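Search this site Enter keywords Go

From poster to programme: the curator of the Sturesik collection on television fan art

Published Mon 9 June

The Sturesik collection of television ephemera holds 1169 catalogued items, most of them made by people who were never paid for the work. There are mock travel posters for planets visited in a single episode, knitted portraits of supporting characters, hand-lettered episode guides and a large group of small-press comics in which the casts of unrelated programmes meet one another. The collection's curator spoke with the Amin Gallery's publications office ahead of the exhibition Second Season, which draws on the holdings for its display of crossover comics and prints.

The curator has had charge of the material for most of its existence and describes the early cataloguing as a matter of deciding what to call things. "We inherited the vocabulary of the print room, and it did not always fit," the curator said. "A print room has a field for the artist and a field for the publisher. Much of this work was signed with a screen name and published by leaving a stack of photocopies on a convention table. We had to write new fields, and we had to go back and revise them more than once."

Crossover comics proved the most difficult category. Under the original scheme each item was filed beneath the programme it depicted. A comic placing the crew of a starship in the staff room of a suburban high school could be filed in two places, and for several years it was, under different numbers. The duplicate records have now been reconciled. The curator noted that the work took considerably longer than the grant application had proposed.

Asked what distinguishes a successful crossover from an ordinary one, the curator pointed to the friendships. "The pieces that visitors stay with are almost always about two characters who resemble each other in temperament. One of them is literal-minded and the other is patient. Put them beside a second pair of the same kind, from a comedy, say, and the reader recognizes the arrangement at once. The artist hardly needs to add a joke. The likeness is already funny, and it is also a serious piece of criticism about how television writers build an ensemble."

The exhibition includes 41 works, hung in a single room and arranged by the date of making. Visitors will therefore see felt-pen drawings beside laser prints, and an elaborate four-colour screen print beside a strip that was drawn on the back of a payroll form. The curator defended the decision. "An arrangement by quality was suggested at one point. I do not think we are in a position to make that ranking, and I am not certain that anyone is. Chronology lets a visitor see when the photocopier gives way to the home scanner, and when artists stop leaving room for the staple."

The centrepiece is the complete run of Plindix, a comic issued in small editions from a basement studio and distributed by mail. Its premise places the robots, androids and talking computers of several science fiction series in one shared household, where they argue over chores and compare their former captains. The largest printing was 500 copies. The collection's set was assembled from three separate donations, and the fourth number was located only in March, inside a binder of recipes.

"Plindix is a domestic comedy first," the curator said. "Very little happens in it. There is a sequence about a dishwashing roster that continues across two full numbers, and it is one of the best things we own. The television originals tended to ask whether a machine could feel grief, or could be put on trial. The comic asks whether it will rinse a bowl without being told. I find that a more searching question than I did when I first read it."

The interview turned to the matter of rights, which the gallery is asked about frequently. The curator was careful in reply. Works are lent for display with the written consent of the artist wherever the artist can be traced, and no reproductions will be offered for sale. A number of artists have asked to be identified only by the name they used at the time, and the labels follow that preference. One declined to be shown at all, and the work was returned to storage.

"People grow up," the curator said. "They made a drawing at seventeen for a circle of friends, and they are now dentists. We hold the drawing, but that does not give us leave to surprise them with it."

On the state of the paper, the curator was more direct. Nearly all of the early comics were printed on inexpensive stock, and several have yellowed badly at the fold. The Rinis conservation studio has treated the most fragile examples. They will be shown closed, with selected pages available on a screen at the side of the case. The curator acknowledged that some visitors will find this disappointing, and said that a closed comic was preferable to one that could not be opened again.

Future acquisitions will concentrate on work made for programmes with small audiences. The better-known series are well represented, the curator said, and new offers in that area are often declined. "If somebody has drawn a favourite character from a program that ran for six weeks on a regional station, I would very much like to hear from them. I may be the only person who would."

An illustrated reading list on household robots in comics and on television accompanies the exhibition and may be consulted at the front desk. Group bookings for Second Season are handled by the gallery's education office – schools are asked to allow 2 weeks for a reply.

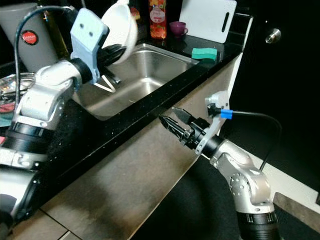
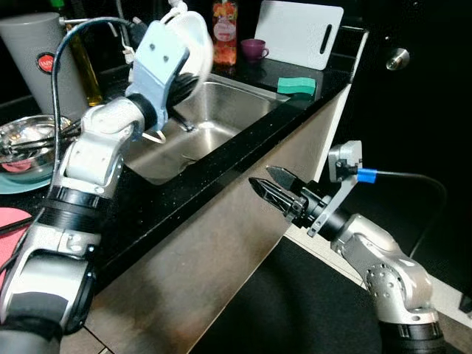
Robot arms at a kitchen sink, with white dishware in the light blue gripper.

Contact the Amin Gallery | Copyright Amin Gallery. All rights reserved. | Back to top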